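El banco de alimentos de Porkmont amplía su horario de recogida

23 Oct 2020

El banco de alimentos de Porkmont abrirá también por las tardes a partir de la próxima semana. El local de la calle Brodmont recibirá donaciones hasta las ocho, dos horas más que hasta ahora, y mantendrá el reparto a domicilio para las personas mayores que no puedan desplazarse.

La entidad atiende en estos momentos a 199 hogares del municipio, frente a los 61 que tenía inscritos en marzo. El aumento obligó durante el verano a alquilar un segundo almacén en el polígono Flillow, donde se guardan las conservas, el aceite y la leche.

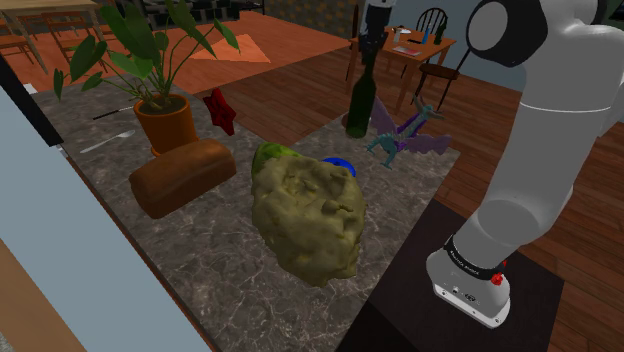 Área de Servicios Sociales y Consumo

Pan, fruta y verdura siguen siendo los productos que antes se agotan. El Ayuntamiento ha firmado un acuerdo con la panadería Kakakhel, que entregará cada mañana el pan del día. Los productos frescos se aceptan solo en el local principal y deben llegar antes de las doce.

"Tenemos legumbre para todo el invierno, pero la verdura nos dura un día", explica Talha Arain, coordinador del servicio. En el último trimestre se repartieron casi 2000 lotes.

El pleno aprobó además una partida de 1052 euros para reparar la cámara frigorífica, averiada desde septiembre. Mientras duren los trabajos, los lácteos y la carne se conservarán en las instalaciones del mercado municipal.

Las familias que quieran inscribirse deben pedir cita por teléfono y presentar el certificado de empadronamiento. Las solicitudes se resuelven en un plazo de cinco días.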